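# Teaching by Hand

The recording room at Climover opens at seven in the morning, and the first demonstration is usually saved by a quarter past. The room has gray carpet, a dark curtain, tripods, and a lot of cable. People come in for a shift, pick up a gripper in each hand, and do household chores on a tabletop until lunch.

Climover collects examples for companies that train robots. Its main customer at the moment is Trotari, which wants a two-armed machine that can put a closet in order. Trotari's engineers tried writing rules for soft objects and gave up after a season. They now want a model that learns from watching, and that takes a very large number of recordings of people doing the job properly.

The people doing the job don't use their fingers. They hold grippers, which limits them to the kind of grasp the robot will have. A shirt button that takes a second by hand can take most of a minute. New hires tend to squeeze too hard and reach too far in their first week, and the company throws out nearly everything they record until they settle down.

Trotari's current order covers 17 tasks. Folding a dish towel is on the list, and so is pairing socks. The one that has taken up most of February is the cap task: a baseball cap and a wire shaping frame start out apart on the table, and they have to end up together, with the crown sitting over the dome and the brim lying along the flat ring.

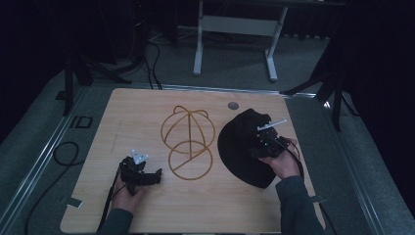 The instructions for it run to three pages. The cap may start on either side, facing any direction. The operator has to bring both objects under control before fitting them, and can't pin anything against the body or the edge of the table. If the cap slips, the operator is supposed to recover and keep going. Trotari asked for that last rule. A model trained only on clean attempts has no idea what to do after a mistake, and its early versions would simply stop with the cap half on.

Each recording is kept under 30 seconds where possible. Afterward the operator resets the table by hand and turns the cap to a new starting angle. The shift lead keeps a printed chart of starting positions and crosses them off, a dull chore that matters more than it looks. Left to themselves, people put things down in the same place every time.

The wire frame causes more trouble than the cap. Its rods are thin and rounded, and they tend to turn in the jaws. Operators have worked out their own ways around this, and the company has had to decide how much variety it wants. At first it asked everyone to use one grasp. Trotari's tests came back poor, with the model failing whenever the frame lay at an odd angle. The written instructions now allow three grasps, and operators are asked to rotate through them.

Checking takes almost as long as recording. Reviewers at a second company, Pistent, watch every file at double speed and mark where each step begins and ends. They reject a recording if the tracking drops out or if a cable catches on something. By the middle of the month they had accepted 517 cap recordings, and over half of those had been done in the second week, once the reset routine was fixed.

Pay is by the hour. Climover tried paying by the accepted file at its first site, in Rocha, and ended that within a month. Operators rushed, avoided the hard starting positions, and argued with the reviewers. Output dropped a little under the hourly system, and the rejection rate dropped a good deal more.

Trotari doesn't yet know how many recordings are enough. Its last model could fit a cap onto the frame when both were laid out neatly, and did much worse with a cap lying upside down. The next batch will be weighted toward those cases. Climover has ordered more caps in other colors and a second style of frame, and the towels go back on the table next month.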